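Thambiah recount confirms one-seat change on district council

The recount of the Thambiah district council election ended in January with a single seat changing hands, leaving no party with a majority and moving the contest from the ballot to the negotiating table.

Election officer Rajkumari Sisodia certified the revised totals at 4:30 p.m. The Civic Union, led by Sunita Dixit, lost its final list seat to the Reform List. The margin under the remainder rule was 70 votes. A total of 1,272 ballots had been set aside on the first count for incomplete marks, and most of the movement came from that group.

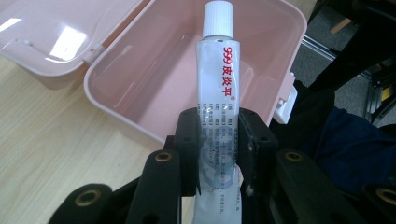
Under the district's election code, a ballot with a mark outside the box is valid if the voter's intent is clear. Polling stations applied the rule unevenly on the first count. In the Prastovby ward, ballots with a check mark beside the party name were rejected, while the neighboring ward accepted them. The recount used one standard for both.

Dixit said her party would accept the result but would ask for the written guidance to be revised before the next election. "The rule is fine. The instructions sent to the stations were two pages long and left out the part that mattered," she said.

Neither of the two larger parties can now pass a budget alone. The Reform List, headed by Ayuba Tetteh, holds 5 seats and the Civic Union holds 6. The balance rests with the Tenants' Alliance, which campaigned on rent registration and has not said which side it would support.
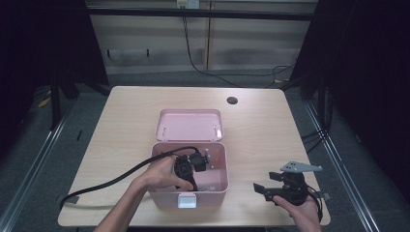 Open pink storage box on a light wood-grain table, with a hand-held gripper and its cable.

Talks between the Reform List and the Tenants' Alliance opened first. Tetteh has offered a written agreement limited to the budget and the rent register, with other votes left free. Alliance negotiator Aarti Pant said her members wanted the register funded in the first year and would not sign a text that put it off to a later review.

The Civic Union has proposed a minority administration with rotating chairs – a model the council has not used before. It would need the Alliance to abstain on the budget vote.

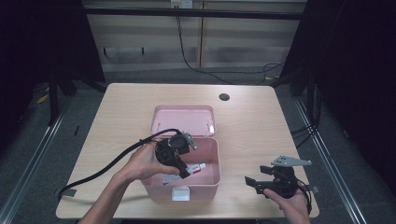

What happens next

The new council must elect a chair at its first sitting. If no candidate wins a majority after two rounds, the third round is decided by plurality. Jérémie Collet, clerk to the council, said the outgoing administration would stay in office until that vote and could approve routine spending only. The deadline for legal challenges to the recount closes at noon on the day before the sitting. No challenge had been filed when the totals were certified.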